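To: Ellcombe comics list
Subject: Re: Yao reprints, which issues are missing?

On a morning in December, a list member wrote:
> I've picked up the second Yao collection and it jumps
> from issue 13 to the Trernemside story. Is something
> left out, or did the monthly skip a number?

Nothing was skipped. The monthly ran straight through to 55. The collection drops two fill-in issues by a different artist, both set on Ellia, and the Trernemside story follows on from the second of them. That is why the harbour is already flooded on the first page.

The fill-ins were reprinted once, in a black and white annual of 200 pages. The print run was some 1000 copies and it was sold mostly by post. The lettering was redone for it and a few captions were changed, so the flood gets blamed on the wrong brother. I would go for the original issues if you can find them. Mine have the letters pages too. 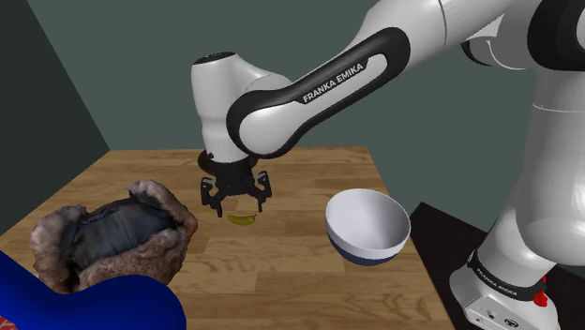 Do the missing issues matter to the later plot?

Only the second one, where Yao gives up the lighthouse key. It comes up again in the last few issues.

I can scan the contents page of the annual if anyone wants to check their copy.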